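4. Loading and First Wash

This section covers the Stondell 14 countertop dishwasher. Complete Section 3 (leveling and water connection) before you start.

4.1 Before the first load

1. Turn on the water supply and check both ends of the inlet hose for drips. Tighten by hand only.
2. Remove the foam block from under the lower rack and the tape from the spray arm.
3. Spin the spray arm. It should turn freely and clear the rack on all sides.
4. Fill the rinse aid cup to the line marked MAX. Wipe up any spills with a dry cloth.
5. Run the Rinse program once with the racks empty. It takes 20 minutes.

Note: A small amount of water in the sump after this cycle is normal. It keeps the seal from drying out.

4.2 Sorting flatware

Sort flatware on a flat surface near the machine before you load the basket. Set aside anything with a wooden, horn or glued handle and wash it by hand. If you are not sure how a handle is attached, treat it as glued. Do not mix silver-plated pieces with stainless steel in the same compartment, as contact between them can leave dark marks on the plating.
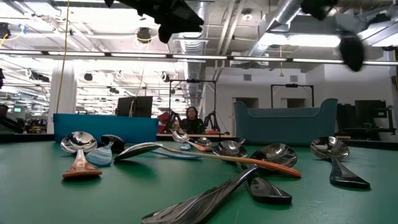 Thiện Khổng wrote to us that his teaspoons came out with grit in the bowls until he stopped loading them all facing the same way, and he asked for this to be added to the manual. Step 3 below has been changed to match.

1. Pull the lower rack out until it stops.
2. Place the basket at the front right. The two hooks on its base fit over the rack wire.
3. Load spoons with the bowls up, and turn every other one so that the bowls do not nest.
4. Load forks with the tines up.
5. Load knives with the blades down.
6. Lay serving spoons and ladles flat on the upper shelf. Long pieces must not stick out past the shelf.

CAUTION: A handle that drops through the basket can stop the spray arm. Spin the arm by hand before closing the door. 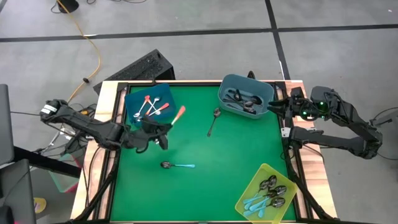 Figure 4-2. Spoon with orange handle.

4.3 Choosing a program

Light: 69 minutes. Glasses and flatware used the same day.
Normal: 84 minutes. Mixed loads with dried food.
Rinse: 20 minutes. No detergent.

1. Put one tablet in the dispenser and press the lid until it clicks.
2. Close the door and press Program until the light stands next to the one you want.
3. Press Start. The door locks after a short pause.

To add an item after the cycle has begun, hold Start for three seconds and wait for the lock to release. Open the door slowly.

CAUTION: Steam may escape when the door is opened during or right after a cycle. Keep your face and hands clear.

4.4 Unloading

Let the load stand with the door ajar before you unload. Empty the lower rack first so that water from the upper shelf does not drip onto dry dishes. If flatware has a white film, see Section 7, Water Hardness.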